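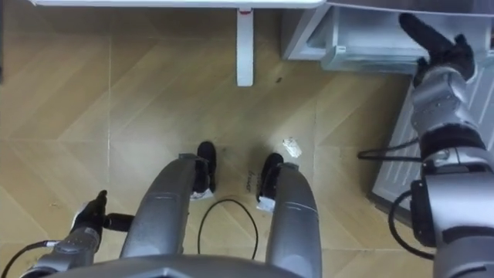 Chevron parquet in a light wood, seen from straight above.

Skjelbred Portfolio Tracker: Four Months of Use

I have kept my crypto records in a spreadsheet for years. By last spring it had 1531 rows and took so long to open that I stopped updating it. A reader suggested Skjelbred, a desktop program that pulls your trades from exchanges and wallets and works out what you hold and what you paid for it.

Setup

Installing it took a few minutes. Connecting my two exchange accounts, Stirkby and Costa, took most of an evening. Stirkby worked on the first try with a read-only key. Costa kept timing out, so I exported a file from their site and loaded that instead. The program read it fine, but it counted transfers to my own wallet as sales. I had to fix 95 of them by hand. There is a bulk edit button, and I wish I had found it sooner. It is under the Ledger menu, not in the table where you would look for it.

Daily use

The main page shows total value, cost, and gain or loss. You can switch between first-in-first-out and average cost, and the numbers change right away. Prices refresh every five minutes. I would not trade off them, but for checking a balance that is plenty.

Small tokens are the weak spot. I took part in a few token sales, and two of those coins are listed nowhere. Skjelbred lets you type in a price yourself, but it forgets the price if you rename the coin. Support answered my email in two days and said a fix was planned. In October it was still doing it.

Reports

The yearly report is the reason to buy this. Mine covered 632 transactions and came out as a clean PDF plus a file my tax preparer, Mervyn Hollis, could load directly. He found one staking payment with the wrong date, and that mistake came from the exchange file. He did ask for fees to be on a separate line, and there is no setting for that.

Compared with Ullness

I also tried Ullness, which runs in the browser. It looks nicer and handles Costa without trouble. It keeps your data on its own servers, though, and the free plan is too small to be of use to me. Skjelbred stores everything on your computer. Make backups.

Good: local storage, solid tax report, quick to switch cost methods.
Bad: transfers misread on import, manual prices get lost, no phone app.

I give it four out of five. If you only own one or two coins on a single exchange, a spreadsheet will still do the job.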